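The Office Lunch Table Makes a Comeback

Companies that took out their kitchens are finding that a cloth and a microwave go a long way

When Brevano moved its accounts team to a smaller floor in November, the plans showed no kitchen. There was a water point by the elevators and a vending machine one level down. Within a month, people were eating at their desks, and the cleaning crew was vacuuming rice out of keyboards.

The fix cost less than a new office chair. The team took over a meeting room that was booked maybe twice a week, carried in a folding table and bought a secondhand microwave. Somebody brought a tablecloth from home. By spring, 26 people were using the room in shifts, and the screen on the wall had been unplugged to free up an outlet for the kettle.

Rooms like this are turning up in a lot of small firms. They don't appear on floor plans and they rarely have a sink. Most still look like the offices they were – blinds on the glass, a desk chair left over, plain white walls – with one or two household things added. 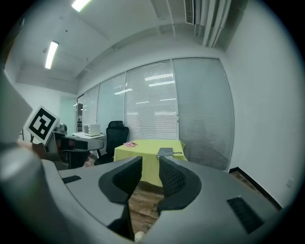
Start with the cloth

A yellow-green tablecloth does more for a room with white blinds and white walls than a framed print will. It also tells people what the table is for. At Nosta, a translation agency with 12 employees, the lunch table kept filling up with laptops and parcels until a cloth went on it. Now the parcels go on the floor by the door.

Wipe-clean cloth is the practical choice. Cotton looks better and hangs better over the front edge, but someone has to take it home and wash it. Nosta keeps two and swaps them every other Friday.

Give the microwave its own place

A microwave on the eating table takes up two seats and blows steam at whoever is sitting next to it. A side table against the wall works better. Leave a hand's width of space beside it to set down a hot bowl, and check that the door swings away from the wall. Check the circuit too. Clesora, which rents desks by the month, lost power to half a floor when a microwave and a toaster ran on the same line as the printers.

Floors and chairs

Carpet is a problem in any room where soup is eaten. Wood planks can be swept in a minute, and a spill shows up before anyone steps in it.

Chairs are harder. Tall mesh office chairs are comfortable, but they roll, and they are too wide to fit more than three along a standard table. Stacking chairs are the usual answer. Clesora bought 8 of them from a school sale and kept one desk chair for a member with a bad back.

What to leave out

Gulyás, a small catering supplier that fits out lunch rooms for offices, advises against open shelves. They collect sauce packets and mugs with no owner. One closed cabinet and a single drawer of flatware will serve a team of nearly any size, the company says, as long as the drawer is emptied and washed out every few weeks.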